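Has anybody used the Garneo two-arm kit for kitchen tasks?

Posted by Laimutė Luik in Small Automation and Workshop Robots

Hello to all. I teach in a vocational school for cooks and bakers, and we have a small budget for a new course about automation in the kitchen. I have an offer from Vesunar for the Garneo kit in the two-arm version. The price is 2714 euros for one month of rental, with delivery and one training day included. Buying is also possible but it is far above what we can pay.

The seller writes that the kit can learn "common food handling" from demonstrations which a person makes by hand. I would like to know what this means in practice. My students would like to see simple things, for example taking the lid from a steamer pot and moving the buns to a plate. I don't need speed. I need that it works while a group of students stands and looks, and that I can repair small problems without an engineer.

My questions are these. Can the grippers hold soft food and not leave marks? Is a glass lid a problem for the cameras? How much time must I plan before the first task is ready? And is it better to take the competing kit from Stamberg, which is cheaper but has only one arm?

I have read the manual as far as the chapter on calibration. Please excuse me if something I ask is explained later in it.

Thank you in advance,
Laimutė Luik

3 replies

Rimantas Mägi

We have rented the same kit two times and I am now in the third week of the second rental. I am not connected with Vesunar, I only pay them. By chance our task is nearly the same as yours: a steamer pot, a lid, a plate and steamed buns. So I can answer from experience, at least for our table and our pot.

First the set-up. The kit comes with both arms, the grippers, the small cameras for the wrists and one more camera that looks at the whole table. You need a table which doesn't move. Ours is white, and for this I am a little sorry. White buns on a white plate on a white table in front of a white wall is not what I would choose a second time. The software manages, but you should make more demonstrations than the manual says. If you can choose, put a dark cloth or a colored mat under the plate.

We put the lid to the left of the pot and the plate to the right, and we gave each arm its own side. The manual shows both arms working in the center together. I don't recommend this for beginners. When each arm has its side, the students also understand much faster what is going to happen next. 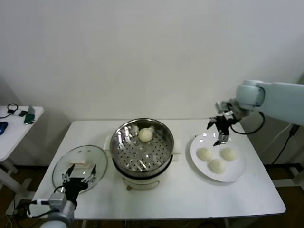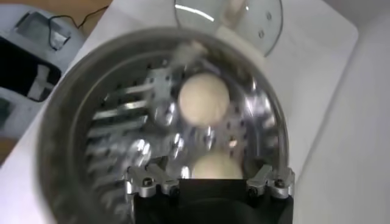
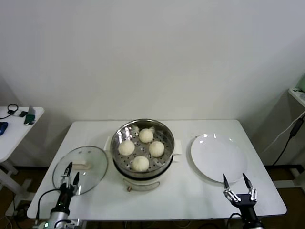
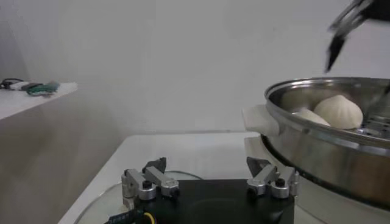 Steamer pot task with the Garneo kit. First and third: the whole table. Second and fourth: close views with a gripper in front.

Now to your questions, in your order.

Marks on soft food. The fingers are narrow at the ends, and with the factory setting for closing force they leave two small dents in a fresh bun. Go to the gripper menu and lower the force step by step, and test on a bun that you don't want to serve. Cold buns from yesterday are firmer and forgive more. I would start with these and change to fresh ones when the movement is good. For a show in front of students I would also not promise that anybody will eat the result. The fingers can be cleaned, but the joints behind them have screws and small gaps, and the manual doesn't say that the kit is approved for contact with food. I asked Vesunar about this in writing and the answer was "for training and research use".

The glass lid. Yes, it is a problem, but a smaller one than I was afraid of. The camera doesn't see the glass well. It sees the handle in the middle well, and it is the handle that the gripper must find. Please look that your lid has a handle with straight sides. We had first a lid with a round ball handle and it turned between the fingers each time. Much worse than the glass is the metal of the pot. The basket shines strongly, and under our ceiling lamp the wrist camera had white spots exactly where the food lies. We turned off the lamp directly above the table and used the two at the side. After this the results became clearly better.

Time. Plan one day for mounting and calibration, also if the sales page says two hours. After that, each part of the task is its own work. For lifting the lid and putting it down I made my demonstrations in one afternoon. For moving a bun to the plate I needed the rest of the week, mostly for the buns that lie near the rim of the basket. There the gripper must go down very straight or it touches the metal. With four buns in the basket the last one is often the easiest, it has all the space for itself. Start your demonstrations with one bun, then add.

Small repairs. The thing that costs me the most time is the cable at the wrist. It makes a loop beside the arm, and if the loop is too short it pulls when the wrist turns. If it is too long it can lie on the table and catch things. Fix it with the soft straps from the box and move each arm slowly through the full way before you start. I do this every morning. Extra straps you can order, but they come slowly – take the second bag together with the rental.

About Stamberg I can only say little. I saw it at a fair and did not use it myself. With one arm you can do the lid first and the buns after, this is not forbidden. But if you want that one side holds and the other side works, you need two.

One more thing about the contract. The price for one month counts from the day of sending, not from the day when you open the boxes. Ours was sent on a Tuesday and we lost the first days. Ask them to write the delivery day in the contract. They agreed the second time.

Siiri Lill

Only a short comment, I had the Stamberg and not the Garneo. It is fine for moving dry things like cups and spoons. For the lid I would say no. The gripper opens too little for most handles and the wide fingers are sold extra. Also the support answers only by e-mail.

If your budget is small, ask Vesunar about July. Schools are closed then and a colleague got a lower price. I don't know if they still do this.

Dalia Žukauskas

I agree with most things that Rimantas wrote, but I want to correct one point. The closing force should not be lowered only in the gripper menu. This value returns to the factory setting after a restart. You must save it also in the task profile, under "Limits", and then load the profile again. I squeezed many buns before I found it on the last pages of the manual.

About storage: the recordings from all cameras together are large. Our computer had a disk of 2000 GB and at the end of the month it was almost full, as we kept everything, also the bad attempts. Delete the bad ones each evening, when you still remember which ones they were.

For a class I would also put tape on the floor, so the students know where they can stand. The arms are not fast in training mode but they reach farther than the table edge. The stop button has a long cable and one person should hold it during the whole demonstration. At our place it is a student, and they take this job very seriously.

A question to Rimantas: do you run steam in the pot when the arms work? I tried once and the wrist camera got fog on it after a short time, and I stopped.

Comments on this reply

Rimantas Mägi: Thank you for the correction about the profile, I did not know it and it explains one bad morning. I keep the steamer off when we record. Steam and these cameras I would not combine, and the warranty page says something about moisture too.

Laimutė Luik: Many thanks to all three of you. I have asked Vesunar to put the delivery day in the contract and to add the second bag of straps. I will also look for a dark mat and a lid with a straight handle. If the rental is approved, I will write here how it went with the first group.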